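Kleiner Thread über Wasser, Becher und ein Kissen. Ich schreibe Deutsch erst seit ein paar Jahren, bitte seid geduldig mit meinen Artikeln.

Ich beschäftige mich seit Juni mit dem Umgießen von Wasser. Es klingt wie eine Übung für kleine Kinder, und das ist es auch. Man nimmt zwei gleiche Becher, einer ist voll, einer ist leer, und das Wasser soll hinüber, ohne dass etwas daneben geht.

Meine Becher zu Hause sind von Kikska, aus Kunststoff und glatt. Seit ich einmal solche mit Rillen in der Hand hatte, finde ich glatte Becher nicht mehr so angenehm. Mit nassen Fingern rutschen sie.

Was ich am Anfang falsch gemacht habe: Ich habe den vollen Becher zu langsam gekippt. Dann läuft das Wasser außen an der Wand herunter und tropft unten vom Boden. Man muss ein bisschen mutiger kippen, damit ein dünner Strahl entsteht.

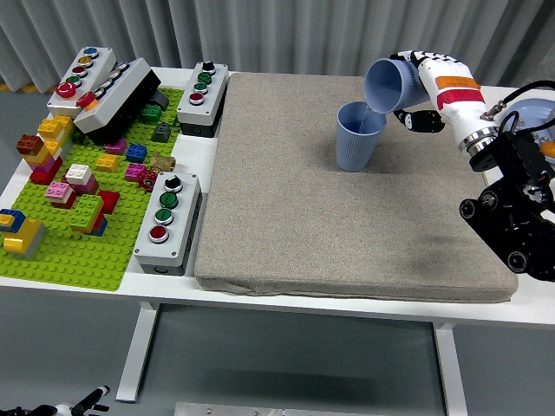 Wie hoch soll man den Becher beim Gießen halten?
So niedrig, dass der Strahl kurz bleibt, aber der Rand den unteren Becher nicht berührt. Bei mir sind das etwa 3 Zentimeter.

Jetzt zu der Unterlage. Viele stellen die Becher direkt auf den Tisch. Ich bevorzuge ein dickes, flaches Kissen mit festem Stoff. Auf dem Tisch macht jeder Becher beim Abstellen ein lautes Geräusch, auf dem Kissen hört man fast nichts.

Der Nachteil ist, dass ein Kissen nachgibt. Ein Becher, der unten schmaler ist als oben, steht darauf weniger sicher, besonders wenn er leer ist. Ich drücke ihn deshalb vor dem Gießen einmal leicht an.

Die Farbe vom Stoff ist auch wichtig. Ich hatte zuerst einen einfarbigen von Wondness, darauf sah man jeden Tropfen noch nach Stunden. Grau-beige mit kleinen Sprenkeln verzeiht viel mehr – das habe ich erst bei der zweiten Bestellung verstanden. 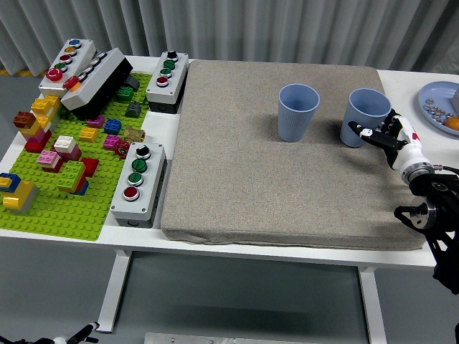
Zur Menge: Ich fülle den Becher mit 237 Millilitern. Das ist ungefähr eine amerikanische Tasse, mein Messbecher von Vonov hat dort einen Strich. Mehr Wasser macht die Übung schwerer, weil der Strahl dann schon bei kleiner Neigung kommt.

Und noch etwas über Ordnung. Auf demselben Tisch liegen bei mir oft auch Bausteine. Ich lasse sie auf der Bauplatte links, und rechts wird gegossen. So muss ich nicht jedes Mal alles wegräumen. Nasse Steine trocknen zwar, aber zwischen den Noppen bleibt das Wasser lange stehen.

Wer hat Erfahrung mit Bezügen, die man abnehmen und bei 60 Grad waschen kann? Den von Kos habe ich gesehen, aber er ist für meine Größe zu klein.

237 Mal geteilt · 1000 Gefällt mir

Ähnliche Beiträge
Becher stapeln, ohne dass sie klemmen
Bausteine nach Farbe oder nach Form sortieren?
Sitzkissen waschen: meine Fehler

Zuletzt aktualisiert: im Juni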